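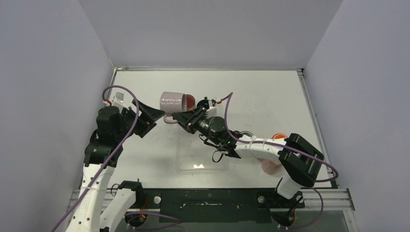
Stavden Stoneware Mug, 9 oz

I wanted a mug that fit my own hands, so I ended up making one! The Stavden started as a lump of a thing I threw for myself one September, when I was tired of drinking coffee out of giant soup-bowl mugs that went cold before I got to the bottom. It holds 9 ounces to a comfortable level (a bit more if you like to live dangerously and walk slowly), and it's the size I reach for every single morning.

The body is stoneware, thrown on the wheel and then trimmed so the foot isn't clunky. I leave the walls a touch thicker than most potters do. Kaja Ramanauskas taught me to throw and she would tell you they're too thick, and we've been having that argument for years, but I like a mug with some weight to it and the coffee stays warm while I answer my email. The lip is thinned out and rounded over. I spend more time on the lip than on anything else, and if I don't like how it feels I cut the pot in half and throw it back in the bucket.

About the handle: it's pulled, then attached the same day while everything is still soft enough to take a curve. Two fingers fit through easily for most people, three if your hands are on the small side. My husband has hands like oven mitts and he manages with one and a half, so if that sounds like you, please look at the Ortuño instead, which has a big open loop and holds a lot more.

Glazes

I'm mixing three for the Stavden right now. Oat is a matte cream with speckles. Harbor is a dark satin blue that goes greenish where it pools. Cledetti is the shiny brown-black one, and it breaks to rust on every edge (my favorite, and the hardest to photograph, so the photos on the order form make it look flatter than it is). They're all mixed here in the studio from a base recipe Reto Gasser was kind enough to pass along, and I've fiddled with the colors ever since. Please expect yours to be a little different from the next one. If you want a pair that match closely, say so in the order notes and I'll pull them from the same shelf of the kiln.

Using it

Dishwasher is fine. Microwave is fine too, though the handle can get hot if you run it for more than a minute or so. Don't take it straight from the fridge and pour boiling water in, and please don't put it on a burner. The foot is left unglazed and I sand it smooth, but if you have a fussy wood table I'd still use a coaster. Tea stains come off with baking soda and a wet thumb.

Ordering

I fire a glaze load every 2 weeks or so, and mugs go up for sale once they've cooled and I've checked each foot. If your color is out, use the waitlist form and I'll write you when there's one with your name on it. I pack everything myself in double boxes with paper. If something does arrive broken, send me a photo within a week and I'll replace it or refund you, whichever you'd like.

Seconds (tiny pinholes, a wobbly drip, that kind of thing) go on the Varkley shelf at the front of the studio and don't get listed online. Come by and dig through them, there are usually some good ones!

Page updated 21 October 2021

You might also like
Ortuño Big Mug
Stavden Espresso Cup
Stavden Saucer, Oat
Cledetti Sugar Jar with Lid
Varkley Spoon Rest
Gift Card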